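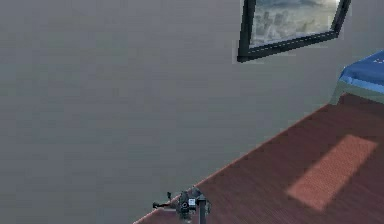

Leonie Brunton
Étudiante, conception de jeux - rapport de projet de fin de semestre

Bon, alors, notre jeu s'appelle Dukeo et c'est un jeu de tir à défilement horizontal qui tourne dans le navigateur. Je sais, il y en a des centaines ! Mais j'ai grandi avec ça, les parties volées en salle informatique, le clavier qui colle un peu, et je voulais comprendre comment on fabrique ce genre de jeu de l'intérieur.

On était 4 dans le groupe. Moi, j'ai pris le comportement des ennemis et l'équilibrage, et c'est donc surtout de ça que je vais parler (le son et les menus sont traités dans les rapports des autres).

L'histoire tient en deux lignes : on pilote un mercenaire largué sur la station Sustitstead, il faut remonter jusqu'au réacteur et ressortir. Neuf niveaux, trois armes, un boss qui s'appelle Pettigrew et qui m'a coûté plus d'heures que tout le reste réuni.

Au départ, mes ennemis tiraient dès que le joueur entrait dans leur champ de vision. Résultat : on mourait avant d'avoir compris d'où ça venait. J'ai ajouté un petit délai de réaction de 22 images avant le premier tir, avec une lueur rouge sur le canon, et là, tout de suite, le jeu est devenu lisible. J'étais tellement contente que j'ai relancé le niveau 2 toute la soirée.
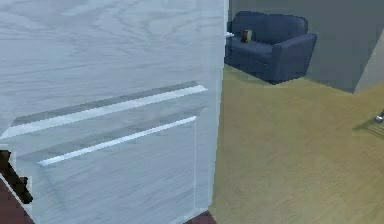
Sauf que pour Malik, le délai rendait les gardes du début complètement inoffensifs, il suffisait de foncer dessus en sautant et ils n'avaient même pas le temps de tirer. Il avait raison, et ça m'a vexée pendant une bonne heure. J'ai fini par faire varier le délai selon la distance : de près, le garde réagit plus vite, de loin il vise plus longtemps. C'est trois lignes de code, et je les ai réécrites je ne sais combien de fois.

Pour Pettigrew, j'avais prévu quatre phases. Il en reste trois. La dernière, avec les drones qui tournaient en cercle, faisait ramer le jeu sur les vieux portables et personne n'arrivait au bout pendant les tests de mars. Je l'ai gardée dans un coin du dépôt - on ne sait jamais.

L'arme que je préfère, c'est l'Urnex, un fusil à rebond. Le tir ricoche sur les murs, ce qui est génial dans les couloirs et à peu près inutile en extérieur. On a longtemps hésité à la retirer, et puis je me suis battue pour elle !

Côté codes de triche, on en a laissé un dans la version rendue : la touche I pour l'invulnérabilité. Il servait à tester la fin sans tout refaire à chaque fois. Le saut de niveau, lui, a été enlevé, il faisait planter la sauvegarde et je n'ai pas trouvé pourquoi. Le bug est noté dans le fichier joint, avec les étapes pour le reproduire.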